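Skatine outdoor rover, with the replacement brake board
Last updated: 2019-10-23

Okay, so if you came here from the recall notice, hello, and please read this page before you order or unpack anything. If you came here to shop, read it too! I sell the Skatine because I like it a lot, but the first batch had a fault that I think every buyer should know about.

The short version is that the rover could ignore its own stop command. You'd press the red button on the handset, the motors would cut out the way they're supposed to, and the wheel brakes would grab for a moment and then let go. On flat ground it just coasted a bit and you might never notice. On any kind of slope it kept rolling (ours went a good way down a ramp in June, and I ran after it in sandals, which I don't recommend). It hit a curb and bent a wheel, and that was the end of the damage, thank goodness.

We do all our outdoor driving at Fellanholm, on the big paved area and the path that goes with it. It's a great spot for a long straight run.
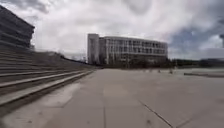
A customer wrote in after the first notice to say that two flat-ground stops had looked perfect on their rover, and that they only caught the fault by parking it on a driveway and pressing the button there. They wanted to know why the manual didn't ask for a slope test in the first place. Fair question. It does now, on the first page, in big letters.

The cause was a connector on the brake board. Shih makes the board for us, and they were quick and decent about it once I sent them ours. The pins were a hair too short, so the jolt of the brakes closing could shake the plug loose, and with no power the brakes went slack. Yes, I know, brakes should clamp when the power goes away. The old design did it the wrong way around, and I should have caught that before I put the thing on sale.

Slab joints made it worse. Every seam gives the rover a little knock, and after a long session on paving the plug had usually worked its way partly out. 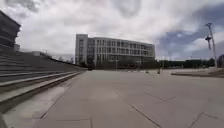

Driving on carpet in the shop had never shown us any of it. I'd been so pleased with those indoor runs, too! The new board has a locking plug and springs that hold the brakes shut whenever power is lost, and we shake it on the bench before it goes in the box. After that we take a rover outside and stop it at every speed setting, with fresh batteries and again with tired ones.

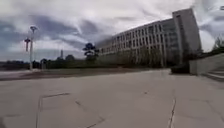

What to do if you have an old one

Look at the sticker under the lid. If the number is lower than 2,582, you have the old board. Stop using the rover, take the battery out and send me a message through the Hedico contact form. The new board is free and so is the shipping. You can fit it yourself with a small screwdriver, or mail the whole rover back and I'll do it.

Please don't try to fix the old plug with tape or glue. A few people have asked! It may hold in the kitchen, but a shared path is a different matter, and a rolling rover is the last thing anyone on a bike wants to meet.

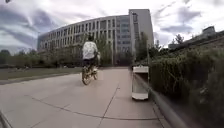 Cyclist on the path, heading toward the building.

Once the new board is in, do the slope test with the rover facing downhill and a second person standing clear off to one side. Press stop, wait a full minute, then switch the power off and wait again. If it creeps at all, take the battery out and write to me.

New rovers are $3,399 with the new board already fitted. The spare board is part 266, and the handset is the same as before, so you can keep yours. Orders go out in 11 days at the moment, a little slower than I'd like, but replacement boards get packed first.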